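Coutinho Program Note Collection: Data Card

Version 3
Last revised July 3, 2023

Summary

The Coutinho Program Note Collection is a body of 1,152 concert program notes written for the Usteron Chamber Orchestra and its associated choir. The notes were printed in the orchestra's season booklets and have been transcribed, corrected against the printed copies, and released as plain text with a small set of descriptive fields. The collection is intended for music librarians, students of concert life, and anyone preparing notes for a community or regional orchestra.

The collection takes its name from the Coutinho Room, the reading room in Usteron where the bound booklets are kept.

Contents

The release consists of one text file per note, an index file, and this data card. Each note covers a single work as performed on a single program. When a work was repeated in a later season with a new note, both notes are included and linked through the work identifier. When the earlier note was reprinted without change, only the first printing appears, and the later dates are listed in the index.

Notes range from one short paragraph to several pages. Those for the November choral concerts are longer than most, as they usually include the sung text and an English translation. Translations are included only where the orchestra holds the rights to them.

Fields in the index

note_id: a permanent number that is never reassigned
work_id: shared by all notes on the same work
composer: family name first, in the form used by the orchestra's library
title: title as printed in the booklet
season: the season in which the note first appeared
ensemble: orchestra, choir, or both
soloist: yes or no; soloists' names are not recorded
length: number of words in the note, excluding sung texts
status: checked, unchecked, or withheld

Transcription

Booklets were scanned at the Givis Music Library and passed through text recognition. Every note was then read in full against the printed page by one reader, and a second reader reviewed 20 notes from each batch of 100. If the second reader found more than 3 errors in the sample, the whole batch was read again.

Spelling, capitalization, and punctuation follow the printed booklet, including the older spellings of Russian names. Plain printing errors were corrected – a missing letter, a repeated word – and each correction is marked in the index. Errors of fact were left as printed. Movement lists were moved to the end of the file in all cases, whatever their position on the page.

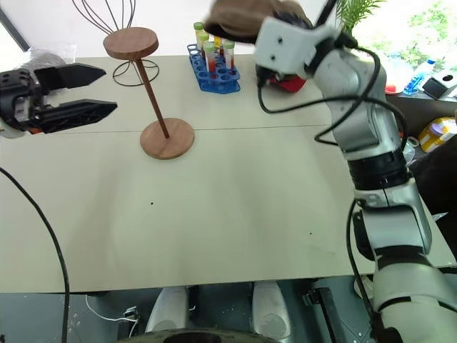 Known limitations

The collection reflects the taste and habits of one orchestra. Music for strings is heavily represented, and works calling for large brass or percussion sections are rare. Notes from the early seasons are unsigned, and no attempt has been made to determine who wrote them.

Some early booklets are missing from the bound set, and others have lost their outer pages. Users should not treat the index as a complete performance history. Last-minute changes of program were seldom recorded in print, so a note may describe a work that was replaced on the night.

Dates of composition given in the notes have not been compared with current scholarship.

Terms of use

Notes marked checked or unchecked may be copied and reprinted for noncommercial concerts, provided that the orchestra and the collection are both credited. Withheld notes appear in the index only. Requests to reprint a note in a recording booklet should be made in writing to the Givis Music Library, with the note_id and the planned release title.

Suggested credit: Program note from the Coutinho Program Note Collection, Usteron Chamber Orchestra. Reprinted by permission.

Changes in this version

Season booklets donated by the Fleltus Choral Society have been added where they filled gaps in the bound set. The composer field has been revised for consistency. Two duplicate notes were removed, and their numbers have been retired.

Corrections are accepted at any time and are entered in the next version. Please give the note_id, the text as it stands, and the text as it appears in the printed booklet.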